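Why Does a Wooden Table Have Stripes?
Reading time: 2 min 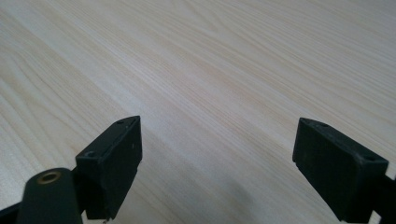 One reader of the Clumby children's page wrote in to ask whether the lines on a table are painted on. On wood, they usually are not. The lines are called grain, and they were made inside the tree while it was growing.

How a tree makes lines

A tree gets thicker by adding new wood just under its bark. In places with warm and cold seasons, it grows quickly in spring. Spring wood has large cells with thin walls, and it usually looks pale. Later in the summer the tree grows more slowly. Summer wood has smaller cells with thicker walls, and in many kinds of tree it looks darker. In February, when it is cold in the northern half of the world, many trees add no new wood at all.

One pale band and one dark band together make one growth ring. If you look at the end of a log, the rings look like circles inside circles.

How circles become stripes

A table is not made from the end of a log. The log is cut along its length into boards. The saw passes through the rings from the side, so each ring appears on the board as a long line.

The shape of the line depends on where the saw cuts. A board cut so that the rings stand nearly upright in it has straight, narrow lines. A board cut nearer the outside of the log, with the rings lying flatter, has arcs and curves. Lines can also curve because the tree itself was not straight. Lines that are close together can mean that the tree grew slowly in those years, or that the saw crossed the rings steeply.

What is veneer?

Some tables are solid wood all the way through. Others have a very thin sheet of real wood, called veneer, glued on top of a different board. The grain on veneer is real too. Some tabletops have a printed picture of grain instead. To tell them apart, look at the edge of the table. On solid wood, the lines on top often continue over the edge.

Why part of a table looks white

Light bounces off a smooth surface. When a lot of it bounces toward your eyes from one place, that place looks bright and the grain there is hard to see. The bright patch is called a reflection. Move your head to one side and the patch moves as well. The wood has not changed color.

Try it: make a grain rubbing

You need thin paper, a crayon with the wrapper removed, and a piece of rough, unfinished wood.

1. Lay the paper on the wood.
2. Hold it still with one hand.
3. Rub the side of the crayon lightly over the paper.
4. Turn the paper a little on a new sheet and compare.

A varnished table gives a poor rubbing. Varnish fills the small grooves.

Comments

Zimo: We did the rubbing on an old fence board and the lines came out really dark. The kitchen table did not work.

Judovcombe Class 2: Our table has a round spot with lines going around it. Is that grain?

Clumby: Yes. It is probably a knot, where a branch joined the trunk. The grain bends to go past it.

Văn: my desk has the same pattern two times so i think it is printed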